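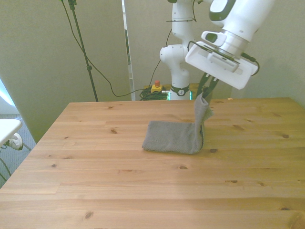
The arm with one end of the towel in its fingers. Folding table, Dromton open day.

Print | E-mail this page

Second progress report, Dromton Community Laundry Robotics Program
To: Abdelilah Soliman, Filali Fund
From: Seul-gi Geum

Hi Abdelilah,

You asked for something shorter than last time and I've tried, but we had the open day in October and I have a lot to tell you, so put the kettle on!

We opened the doors at 10 a.m. and the first people were already on the steps. By the time we shut at four, 282 visitors had signed the book, and I know a fair few walked straight past it (my own mother did). In the spring we had a handful of people from the building and one very patient dog. So I'm calling that a good turnout, and the extra signs on Clernis Street that you agreed to in August were money well spent.

What people came to see

The towel demo was the favourite by a long way. We'd put the welding film on the big screen thinking that would be the draw, and hardly anyone sat through it. They wanted to stand at the rope and watch the arm pick at a bit of terry cloth. I get it. Everybody has folded a towel, so everybody has an opinion, and they weren't shy about sharing them. One fellow who had worked in a hospital laundry most of his life gave us a full talk on where you should grab a towel first, and I wrote all of it down on the back of a program.

The thing I kept explaining is that cloth is a pain. A box stays the same shape when you pick it up. A towel doesn't, and once you've pinched it you have a whole new shape to deal with, with folds hiding behind other folds and the edge you wanted tucked away underneath. The kids got this faster than the adults did. We gave them each a face cloth and a pair of kitchen tongs at the next table and let them try it one-handed, and there was a lot of shrieking.

We ran demos on the half hour, and in between we let it keep going with no talk over the top so people could wander up. Not every try works, and I'd told the team not to hide that. When a fold went wrong we flattened the towel by hand and started again, and those were the runs that got the best questions. I'd like to keep doing it that way.

I've put in a close-up as well, because you said the board likes to see the cloth itself. It's from the little camera up by the gripper, and you get a nice look at the hem band and the stitching. Those hems matter to us: they're what we're trying to get the software to find, and a peak of fabric standing up like this one makes it a lot harder to tell which edge is which. 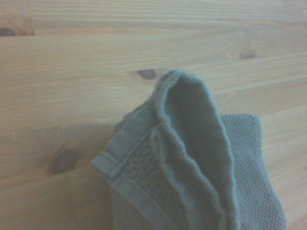

Where the project is at

We now have 357 practice folds recorded and labelled, all on the same table, using towels from the donation bin. The plan was to be further along by now. We lost a good chunk of September to a cable fault and then to waiting on the part, and Zeltunow (the supplier) sent the wrong one first. It's sorted, but I'd sooner you heard it from me than found the gap in the log.

Folding in half is coming along well. Folding in thirds is not, and I've asked the team to leave it alone until the new year so we can get the first one really steady.

Money

You approved $2000 for the open day and we used nearly all of it. The biggest bits were the signs, the rope and posts (we own those now, so they won't come up again), and the hire of the second screen. I'd skip the screen next year, see above. Receipts are in the shared folder and there's one for parking that I still need to chase.

What's next

We had 30 names on the sheet for the evening workshops, which is more than the room will hold, so I'd like to run two groups instead of one. That means paying for the room twice. I'll send you a proper cost for it before your next meeting, but if you already know the answer is no, a quick call would save me the spreadsheet!

I've also written to the hospital laundry fellow to see if he'll come back and watch a few folds with the team. He said he'd think about it, and he wants to bring his own towels.

Talk soon,
Seul-gi

Print | E-mail this page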